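How to Split a Hand Task into Recordable Steps Before Automating It
6 min read

This procedure covers the point between deciding to automate a handling task and having anything that runs on its own. It assumes hand-held grippers with markers, a head camera, and operators who already know the job. Safety review of the final cell is a separate document.

1. Pick one motion

Choose a single move with a clear start and end: one object, one destination. At Miltden we started from a list of 48 handling tasks on the packing floor and kept 9. The rest depended on judgment by feel, or changed too often from one order to the next.

2. Write the step card with the operator

Have the person who does the task write the card. Engineers tend to leave out regrips and small corrections. Narayanan Poojary rewrote our first card for the Boltwood line and added two steps that the process sheet had never listed. State which hand does what, where the object starts, and what counts as done.

3. Fix the table layout

Set the target and any fixed items before the first take. Leave a clear approach on the operator's side. Route cables away from the side where the operator stands. Chairs can stay in place if they don't block the elbows.

4. Check both grippers

Open and close each one fully. Confirm that the marker is firmly mounted and faces outward. Wipe the gripper camera lens. If tracking drops, stop the take and start over – do not patch it later.

5. Record in short blocks

Run 10 takes, then rest. Arm fatigue shows up in the data as drift near the release point. Our first usable set was 232 takes, recorded by people on their normal shift with their floor targets lowered to match. Book this time formally. If it is treated as spare time, the takes get rushed and the line falls behind as well.

Views at the table, with the yellow corn-shaped piece and the clear bottle:
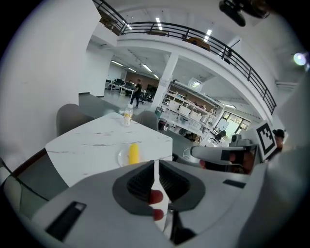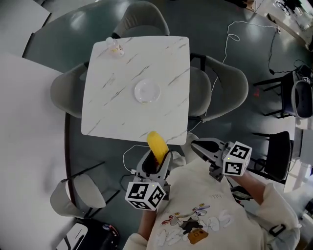
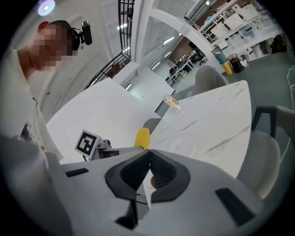 6. Review with the people who recorded

Go through rejected takes together and mark each one with a cause: grip, path, release or tracking. Store the marks in Donar next to the step card, so that a change to the card can be traced to the takes that prompted it.

7. Update the job description

Operators who record also become the ones who judge the output. On the Riviere line, this moved part of the shift from handling to checking and exception work. Put that in writing, including the pay grade, before the cell goes live. Keep at least one manual station staffed and in rotation – skills fade when the only hand work left is clearing faults.

Repeat from step 2 whenever the object or its container changes.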